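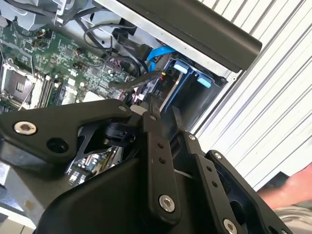
**Figure 2.** Computer case, opened, with the internal components in view.

## 4. Keeping, Storing, and Letting Go

### 4.1 What people told us they had at home

We came to this part of the study expecting to write mostly about disposal. Our questionnaire had been drawn up with disposal in mind, and a fair number of the questions in it assume that a household computer has a beginning, a middle and an end, with the end taking place at a collection point or in the back of somebody's car. The replies from Prulton soon put us right. Of the 2,174 households that received the form, 968 sent it back filled in well enough to use, and what those households wanted to tell us about, often at generous length in the margins, was keeping.

By "keeping" we mean holding on to a desktop computer that is no longer in daily use. The word came from the respondents themselves, and we have grown fond of it. Earlier drafts of this paper used "retention" and "dormant storage," and both sounded wrong as soon as we set them beside the handwritten comments. People do not retain a computer in the cupboard under the stairs. They keep it, in the same way that they keep a winter coat that might fit a nephew one day, or the good half of a broken set of plates.

The form asked where in the home an unused machine was kept, how long it had been there, and what the respondent thought would happen to it next. The last of these was an open question with a few blank lines below it, and it gave us by far the most to read. Many people wrote that they meant to "do something with it" and left the matter there. Others described a plan in loving detail and then added that they had been planning it for years.

### 4.2 The closed box and the open box

One thread that ran through the comments was the difference between people who had opened their computer and people who had not. A desktop machine is a box with a lid, and lifting the lid is, for a good many owners, a line they have never crossed. Those who had never looked inside tended to write about the computer as a single thing: it worked, or it had stopped working, or it had become slow. Those who had been inside (Figure 2) wrote about parts. They told us which pieces might still be good, which had been swapped, and which had been promised to a friend or a daughter in another town.

This matters for keeping in a way we did not foresee. We had supposed that owners who were comfortable with the insides of a machine would be quicker to pass it on, knowing what it was worth and what could be saved from it. Their comments often pointed the other way. An owner who sees a box full of useful parts has more reasons to hold on to it than an owner who sees a dead appliance, and several respondents described shelves of cases, drives and cables that had built up slowly as one machine after another was set aside "for spares." One wrote that she had not bought a power cord in her adult life and did not intend to start now.

We would not want to lean too hard on this. The questionnaire did not ask directly whether the respondent had ever opened a computer, and we are relying on what people chose to volunteer. A respondent who says nothing about parts may know a great deal about them and simply have been short of time, or of room on the page.

### 4.3 Worry about what is left on the drive

The other strong thread was worry. Owners who had kept a machine for a long while were often uneasy about the files on it, and the unease took more than one form. Some were afraid that a stranger would read their letters and tax papers. Others were afraid of the reverse — that something dear to them, usually photographs, was on the drive and would be lost for good once the computer left the house. These two fears call for quite different kinds of help, and yet they lead to the same cupboard.

Respondents who had taken a machine to Sadowski, the repair shop nearest the center of Prulton, spoke warmly of being able to stand at the counter and ask. Stomance, which collects used office and home equipment for resale, was better known by name but less often used by the households in our sample. A few people said they would happily have handed their computer over if someone had first sat down with them and gone through the folders. That is slow work, and we do not pretend it would be cheap to offer, but we think it deserves a proper trial.

### 4.4 A note on the forms and the reading of them

The forms went out in September 2020 across 5 districts, and late replies were accepted until the end of October. The comments were read separately by 2 readers, who then met to compare their notes and talk through the places where they had understood a remark differently. Most of those places concerned tone. It is surprisingly hard to tell, from one line in pencil, whether a person who calls an old computer "my museum" is pleased with it or tired of dusting it.

We had hoped to set the Prulton replies beside a matching set from Hustum, where homes are larger on the whole and storage space is easier to come by. The Hustum mailing was put off, and so we cannot yet say how much of the keeping described here comes down to having somewhere to put things. Section 5 takes up the question of space using the Prulton replies alone, beginning with the households that had moved since buying the computer they told us about.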